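2월 편지, 조금 늦었어요. 월요일에 보내려고 했는데 주말 내내 세탁기랑 씨름하느라 글을 한 줄도 못 썼거든요. 세탁기 얘기는 길어지니까 다음에 하고요, 오늘은 제가 요즘 푹 빠져 있는 '장보기 줄이기' 이야기를 좀 해볼게요. 절약 얘기라기보다는 냉장고 얘기에 가까워요.

## 냉장고를 비우는 주

작년까지 저는 마트를 거의 매일 갔어요. 퇴근길에 Tradside에 들러서 두부 한 모, 우유 하나, 그리고 꼭 계획에 없던 과자 한 봉지(매번 다른 과자!)를 사 들고 왔죠. 그러다 냉장고 채소칸 맨 아래에서 정체를 알 수 없는 초록색 봉지를 발견했는데, 한참 들여다보고서야 쪽파였다는 걸 알았어요. 그날 좀 충격을 받아서 규칙을 하나 정했습니다. 한 달에 한 주는 새로 사지 않고 집에 있는 걸로만 먹기. 쌀, 달걀, 우유는 예외예요. 그것까지 막으면 제가 삼 일 만에 포기할 게 뻔하니까요.

첫 주는 엉망이었어요. 월요일 저녁에 벌써 먹을 게 없다고 투덜거렸는데 냉동실을 열어보니 만두가 두 봉지, 얼린 대파, 언제 산 건지 모를 어묵, 떡국떡까지 있더라고요. 이걸 두고 매일 장을 봤다니. 그래서 종이에 냉동실 목록을 적어서 냉장고 문에 붙였어요. 앱도 써봤는데 저는 하루 지나면 안 열어보게 돼서, 결국 종이랑 볼펜으로 돌아왔어요. 먹은 건 줄을 죽죽 긋는데 이게 은근히 쾌감이 있습니다.

채소는 좀 더 까다로워요. 뿌리채소는 버텨주는데 잎채소는 기다려주질 않잖아요. 그래서 이제는 비우는 주의 앞쪽 이틀을 무조건 잎채소의 날로 정해뒀어요. 시금치는 무치고, 남은 상추는 비빔밥에 다 넣고, 그래도 남으면 된장국으로 갑니다. 상추 된장국이요? 이상할 것 같죠. 저도 그랬는데 의외로 괜찮아요. 불 끄기 직전에 넣어야 해요, 안 그러면 흐물흐물해져서 좀 슬픈 맛이 나요.

그다음이 파프리카나 피망, 당근, 양배추 같은 애들 차례예요. 저는 피망을 냉장고 깊숙이 넣어두면 꼭 잊어버려서, 요리할 날이 되면 아침부터 바구니에 꺼내 도마 위에 올려둡니다. 눈에 보여야 먹게 되더라고요. 썰어서 어묵이랑 간장에 휘리릭 볶으면 도시락 반찬으로도 좋고, 잘게 다져서 달걀말이에 넣으면 색이 정말 예뻐요.
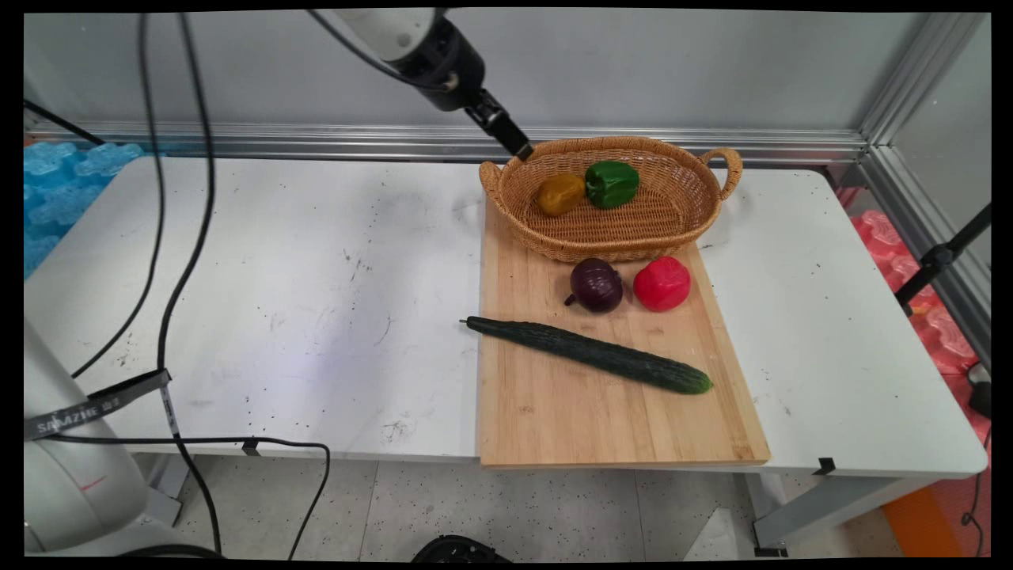 ## 그래서 얼마나 아꼈냐면요

제일 많이 물어보시는 게 역시 이거죠. 저는 가계부를 꼼꼼하게 쓰는 사람이 아니라서 정확한 건 아니지만, 비우는 주에는 영수증이 3장밖에 안 나왔어요. 예전 같으면 지갑이 영수증으로 빵빵했을 텐데요. 대신 돈이 딴 데로 새기도 했어요. 아낀 김에 동네 빵집 Irnusent에서 밤식빵을 샀거든요. 그건 장보기가 아니라 간식이라고 우기고 있습니다.

오히려 좋았던 건 저녁 시간이에요. 마트에 안 들르니까 집에 25분이나 일찍 도착해요. 처음엔 그 시간에 뭘 해야 할지 몰라서 소파에 멍하니 앉아 있었는데, 요즘은 빨래를 개거나 511번 버스를 한 정거장 먼저 내려서 걸어와요. 강 쪽 길이 아직 춥긴 한데 해가 조금씩 길어지는 게 느껴져서 좋더라고요.

## 독자님들이 보내주신 비우기 메뉴

지난 편지에서 냉장고 털이 메뉴를 물어봤더니 답장이 잔뜩 왔어요! 다 싣고 싶은데 몇 개만 골랐습니다.

- **남은 카레 우동.** 카레가 한 국자 애매하게 남았을 때 쯔유랑 물을 넣고 끓여서 우동을 넣는대요. 지난주에 해 먹고 바로 단골 메뉴가 됐어요.
- **김치 콩나물죽.** 찬밥 처리용으로 최고라고 하셨는데, 저는 참기름을 너무 많이 넣어서 조금 느끼했어요. 제 탓입니다.
- **자투리 채소 부침개.** 당근 꽁지, 양배추 심, 애호박 반 토막, 다 채 썰어서 부치기. 부침가루를 적게 넣어야 바삭하대요.
- **마른 빵 푸딩.** 식빵 끄트머리를 달걀이랑 우유에 적셔서 오븐에 굽는 건데, 저희 집 오븐이 변덕이 심해서 아직 도전을 못 했어요.

## 그리고 짧은 소식

Stolwood 도서관 1층에서 이번 달 내내 요리책 교환 선반을 열어요. 안 보는 요리책을 가져가서 두고 다른 책을 골라오면 됩니다. 저는 한 번도 안 펼쳐본 마카롱 책을 내놓으려고요. 그릇 가게 Hayashi에서는 지난 시즌 반찬통을 할인 중이던데, 뚜껑이 따로 놀지 않는지 꼭 닫아보고 사세요.

다음 편지에는 드디어 세탁기 이야기를 쓸게요. 혹시 탈수할 때 혼자 걸어 다니는 세탁기를 진정시켜 보신 분 계시면 답장 좀 주세요, 급합니다!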